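Review: Aigner Cliltasix match ball pump
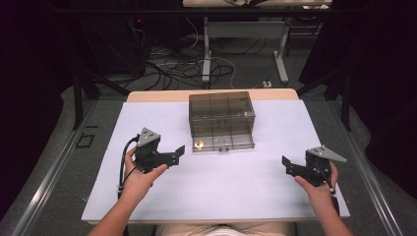

Two black hand-held grippers over a pale sheet on a wooden tabletop.

The Cliltasix is a battery-powered ball pump made by Aigner and intended for clubs that prepare a large number of footballs before each fixture. Our equipment desk used it through March with the youth and senior sides at Lirnska, where it replaced a foot pump and a separate gauge.

The unit is charged by cable and holds its target pressure in memory. Over the test period it was used for 82 inflations on 5 charges. A fully deflated size 5 ball reached match pressure in 19 seconds, and the pump stopped by itself on each occasion. Readings agreed closely with the club's own gauge.

The needle fitting is less satisfactory. It must be tightened by hand before every session, and a spare is not supplied. The display is also difficult to read in direct sunlight - a drawback at grounds without a covered bench. Noise is moderate and would not disturb a team talk in the next room.

At 1,159 grams the pump is heavier than the competing model from Asa, although it fits in the side pocket of a standard kit bag. The carrying case is sturdy and the instructions are clear.

The Cliltasix is recommended for clubs with several teams. Smaller sides with a handful of balls will find a manual pump sufficient.

Rating: four out of five

This website uses cookies to improve your visit. Accept all | Manage settings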